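From: Estíbaliz Cabello
To: county-politics list
Subject: Re: [county-politics] Recount in the Boros seat, what happens now?

Hi everybody,

Great questions from Dale last night, and I'm so glad somebody asked them on the list instead of in the parking lot! Quoting the main part so people who joined this week can follow along:

> I saw the Boros council seat came out 1,904 ballots total and the
> two of them are 11 votes apart. Does that go to a recount on its own
> or does somebody have to ask? And what happens with the provisional
> ballots, are they in that number already? My neighbor swears they
> only get counted if the race is close, which doesn't sound right
> to me.
>
> Also has anybody been to one of these? Can you just walk in?
>
> Dale

Taking these out of order.

Your neighbor is repeating the oldest rumor in the county. Provisional ballots that check out get counted every time, in every race, close or blowout. They just get counted late, after the clerk's office has gone through the envelopes one by one and matched them to the rolls. So no, they are not in the 1,904. The clerk told me on the phone that there are 78 of them across the Boros precincts. Some will be rejected (wrong precinct, no signature, already voted by mail) and the rest go into the total. With 11 votes between the candidates you can see why both campaigns are suddenly very interested in envelopes.

On the recount: here a candidate has to ask for it, in writing, after the canvass is certified. Nothing is automatic for a council seat. The trailing candidate can't file early either, which is why the petition that was going around at the Brulau diner was turned away at the counter. I heard some grumbling about that, but the deputy clerk was perfectly nice about it and handed over the right form with the dates circled.

And yes, you can walk in! Please do! I went to the Vasus school board recount back in March and it was one of the best mornings I've had in years of following this stuff. You sign a sheet, you get a sticky badge, and you stand behind a rope while two people from different parties look at every single ballot and say the name out loud. You can't touch anything or talk to the people at the tables, but you can take notes, and there is a person whose whole job that day is to answer observers. I asked her so many questions. She showed me how a disputed ballot gets its own envelope and its own line on the log, and how the board votes on each one in the open.

We changed a grand total of two votes in Vasus and I still drove home grinning. If you've ever felt gloomy about elections, go watch one get counted by hand.

For Boros, the canvass meeting starts at 9 a.m. in the county annex, second floor, the room past the assessor. Doors open at 8:30. The room holds 28 people in the public seats, so come early if you want a chair. Parking behind the Neken building is free until noon, and the elevator is the slow one on the left.

If you can't make it in person, the clerk puts the precinct-by-precinct results up on the county site the same afternoon. I'll be copying them into my usual spreadsheet, with last cycle's numbers next to them, and I'll send the link to the list in the evening. If somebody wants to check my typing, write me off-list. Two pairs of eyes caught a swapped column last time, and I'd love the help again.

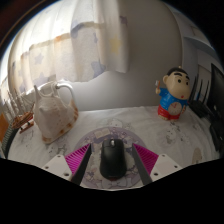
Black mouse on the round lavender pad

Dale, one thing I couldn't find out is who pays if a recount is asked for and the result doesn't change. I remember a deposit from the Vasus one, but that was a school board race and the rules may be different for council. Does anybody on here know? Marcy, weren't you at the clerk's desk when they updated the fee sheet?

Also, could whoever took home the list of precinct phone numbers from the last meeting please scan it and send it to me? Even a blurry one is fine.

See some of you at the annex!

Estíbaliz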